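Ilaria Martinelli
@ilariamartinelli
January 27, 2024

Thread on how small cafes get their pickup order numbers wrong, and what we changed in the queue logic at Arkusik. Mostly notes for people who run their own ticket printer.

1/ The common setup: register assigns a number, printer prints it, the barista calls it. Numbers run from 1 to 64 and wrap. Fine at low volume. At a busy counter, two open orders can end up holding the same number.

2/ Wrapping is the default in the Keteck register software. The limit is under Tickets > Numbering. It accepts any value up to 1,000. Past that, the number no longer fits on the cup label in the large font.

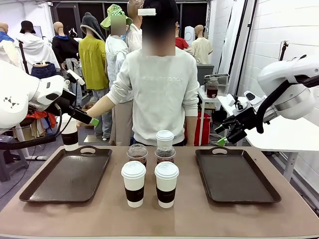
3/ Raising the limit fixes duplicates. It does nothing for ordering. Web orders get their number at payment, counter orders get theirs when the drawer closes. A cash customer who pays slowly is queued behind a web order placed later.

4/ We moved number assignment to the moment the first item is entered. Side effect: abandoned orders leave gaps. Customers don't care about gaps. The end-of-day report does, and flags each one as a missing ticket.

5/ To quiet the report, set "void on timeout" to on and leave the timeout at 2 minutes. Shorter than that and it voids orders while people are still deciding on milk.

6/ Split tickets are a separate problem. If an order has hot and iced drinks, the printer sends one ticket to each station and both carry the same number. Whoever finishes first calls it. The customer leaves with half an order.
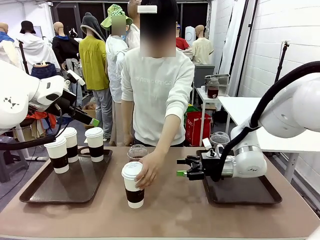

7/ Samuele Costa suggested a suffix, so 41 becomes 41A and 41B. We tried it through December. Staff read out the letter, customers ignored it. We dropped the suffix and print "1 of 2" under the number in bold.

8/ The label template for this is one line. In the Hiebert printers, add the part count field below the order field and turn off auto-shrink. With auto-shrink on, the whole label drops a size - number included.

9/ Log retention: the printer keeps the last 2,000 tickets, then overwrites the oldest. Export before you change the numbering limit. The change clears the log and there is no prompt.

10/ Still open: Skikia delivery orders come in with their own number and ignore ours. For now we print both, theirs on top. If you have a working mapping for this, reply with your register version.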